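Tidying the kids' room, round two

Quick one tonight, dinner's on. Did the big cull in August and it's all crept back. Every bit of it. Harpreet reckons we should bin the lot and start again – tempting.

Kept the blocks though. Always the blocks. Loud plastic stuff with the dead batteries went to Annick's garage sale, $36 for the whole box and I'd have taken 7. Plain colours, nothing to charge, nothing that sings at 5am. They just get used more, even by the big one who says she's too old for it.
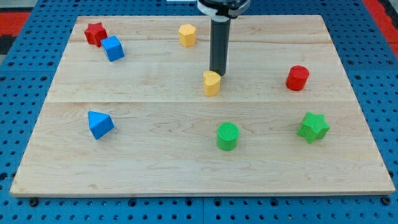

What went where

Puzzles – bottom shelf, in zip bags. Boxes went in the recycling, they were all split anyway.
Dress ups – one tub. If the lid won't close somthing goes.
Books – still a mess. Dwight said sort by colour, tried it, lasted till bath time.
Soft toys – no progress. Don't ask.

Still need a decent low shelf for under the window. Measured twice and wrote it down on an envelope, then lost teh envelope. If anyone's got one they're done with, favourite colour is free, happy to pick up. Will post the wardrobe next if I get to it.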